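Junanora RV Park to Start Weighing Trailers at the Gate

November 23, 2018

14 Shares | 3 Comments

Owners of travel trailers heading for Junanora this winter will have one more thing to do before they can level up and open a folding chair. Starting in December, the campground will run every rig across a set of platform scales on its way in, and anyone over the rating on the trailer's own sticker will be asked to move some belongings to the truck, or to a storage locker, or to a relative.

Park manager Radek Danko said the rule came out of a bad autumn for tires. The last 2 miles of the road up from Vunolbridge are steep and patched, and the shoulder has collected a fair amount of shredded rubber since Labor Day.

"People tell me they pack light," Danko said. "Then they open the pass-through and there's a cast iron stove in it."

The park tried the scales on departing guests last month, on a strictly optional basis. Of the 49 trailers weighed, most were over, and the worst offender was carrying 600 pounds more than its axles were built for. Its owner, Danko said, blamed the water tank, then the dog food, and finally his brother-in-law, who was not in the trailer.

Weighing will be free for guests with a reservation. Those who fail get three tries in a day, after which they can park in the overflow lot by the road and think about their canned goods. The overflow lot has no hookups but does have a view of the scales.

Not everyone is charmed. Ertuğrul Sarıgül, who has wintered at Junanora for years in a Tennant fifth wheel, said he has no quarrel with safety but would like to keep his weight between himself and his hitch. He has asked that the readout face away from the office porch, where the morning coffee crowd sits. Danko said he would look into it — the porch has already asked for it to be turned the other way.

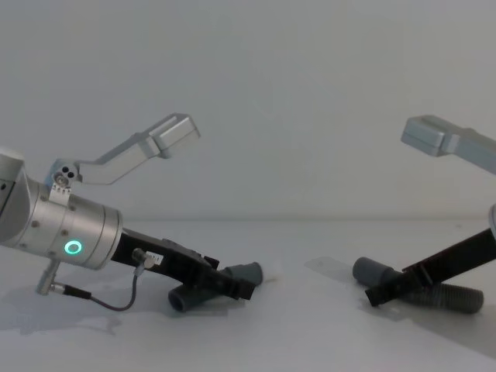
Sewer hose is the other item on the winter list. The park will now require a rigid connection at the ground inlet, after several soft ones came loose in the wind with results that neighbors have described at length. Fitting one means pushing two lengths of plastic pipe together squarely, a job most guests do on their knees in the gravel. The camp store stocks Ovex adapters and will lend out a rubber mallet against a driver's license.

Gate hours do not change. Danko suggests arriving before dark, with the fresh water tank empty and the stove at home.

3 Comments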